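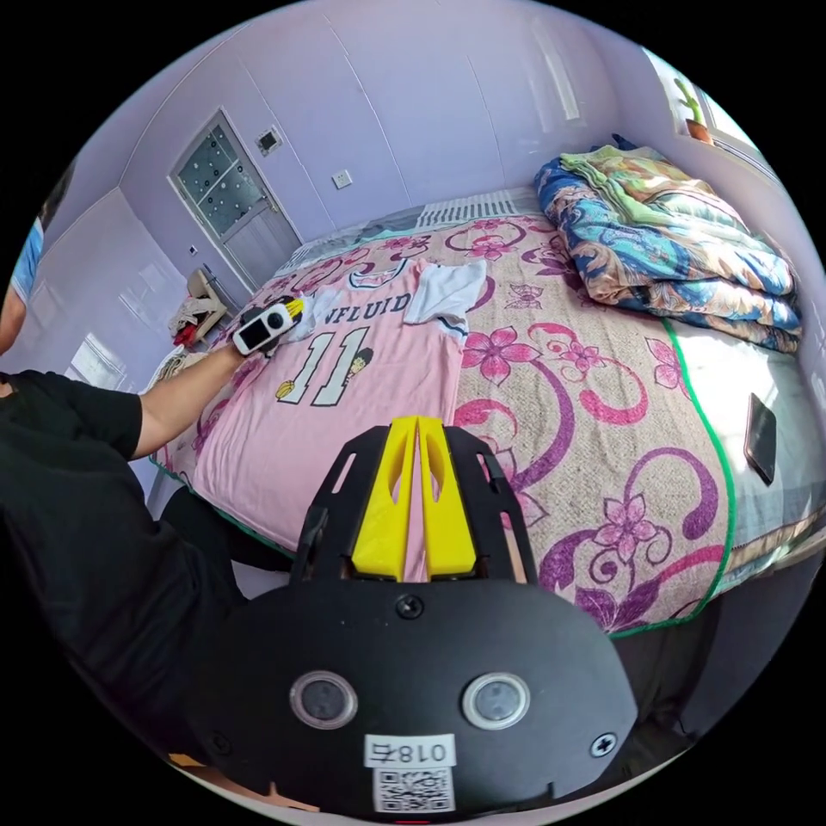
What is the best surface for folding a jersey when there is no big table in the house? A made bed is the best one, with the sheet pulled flat and the pillow left up at the head.

To: the Bitport list for shirts and kit
Subject: Re: Folding jerseys, lines across the number
4/11/22

Dear all,

Thank you for the message about the lines across the back numbers. I have folded jerseys for our club in Ondness during six seasons, so I permit myself a long answer. I quote the earlier message so that new members can follow.

> Hello list, I am keeping the shirts of our small team at home
> between the seasons. I fold them in half and then in half again,
> and when I open them in January the printed numbers have a hard
> line through the middle. On two of them the print has started to
> crack on this line. I do the folding standing up, holding the
> shirt under my chin, as my mother did with the towels. Should I
> hang them instead? I do not have much closet space. Also, does it
> matter on which thing I fold them? My kitchen table is small and
> the sleeves are always falling over the side.

First the hanging. I do not recommend it for months, if the jersey is of a soft knit. The shoulders take the shape of the hanger and the neck becomes wide. For one week before a match it does no harm.

Then the surface. A kitchen table is usually too narrow, as you have noticed, and there can be a little oil on it even after wiping. The floor is big enough but my knees do not agree. The bed is the right height if you sit on the edge or bend a little, and the whole jersey fits on it with both sleeves open. A sheet with a busy print of flowers is as good as a plain one for this. Only the wrinkles in the sheet are a problem, as they go into the shirt when you press with the hand. Pull the sheet at the two corners nearest to you before you begin. A quilt is too soft, so take it away first.

My way of folding is the following.

Lay the jersey with the front down and the back number looking at you. Smooth it from the neck to the hem with a flat hand. Do not rub sideways on the print.

Put one sheet of plain tissue paper over the number. It should be a little bigger than the number on all sides. I buy a pack of 200 sheets and it lasts me a long time, for the reason that I use the same sheets again until they are torn.

Fold one side in, with its sleeve, so that the fold runs outside the number and not on it. Bring the sleeve back down along the side. Do the same with the other side. If the number is very wide, the two sides will not meet in the middle, and this is correct. You do not need them to meet.

Now you have a long shape. The mistake is to fold it in half, as the middle of the shirt is very often the middle of the number. I roll a small towel, I lay it across the shirt just under the number, and I bring the hem up over it. The fold is then round like a pipe and it leaves no hard line. With a shirt for children the towel can be a face cloth.

For the stack I put not more than eight jerseys in one box, the heavy ones at the bottom. In the first year I put all of them in one tall pile, and the lowest ones looked ironed by an elephant.

About the cracks which are there already, I have no good news. A crack in the print does not close again. I tried a warm iron through baking paper on an old practice shirt, and the print became shiny and a little sticky, and afterwards it looked worse than before. Perhaps others on the list have had more luck – please write if so.

One word on the boxes. I was using the plastic ones from the Irnby shop, and they are all right when the jerseys are fully dry. If there is any doubt, leave the jersey open on the bed until the evening. Cardboard is more forgiving but it takes the smell of the cellar. For our club we have 146 shirts in the boxes at this moment, including the old goalkeeper ones which we cannot give away and which do not fit any living goalkeeper.

I write on the short side of each box the season, the sizes and the color. Before, I wrote on the lid, and then I had to lift down every box to read it.

A question of my own to finish. We have four jerseys with embroidered badges, and on these the badge pulls the cloth together after washing, so the front never lies flat. I have tried to pin the cloth to the mattress through the sheet while it dries – please do not do this, I found one of the pins with my foot. Does somebody know a better method?

With friendly greetings from Ondness,
the kit keeper

We use cookies to remember your list settings. By continuing to read the Bitport archive you accept this. Accept all / Manage choices

Comments (4)

Guest: The rolled towel works also for the football scarves with the thick print. I use a pool noodle cut into pieces, same idea and lighter.

Guest: For the badges, try steam from the inside of the shirt and then leave it under a heavy book with a dry cloth between. It helped on our Chauke away shirts, maybe two out of three.

Guest: Does the tissue need to be acid free? The shop here wants a lot of money for it.

Guest: I use normal white tissue for one winter at a time and have seen no marks. For shirts you want to keep 20 years I would pay for the better one. Colored tissue never, it left pink on a white collar of mine.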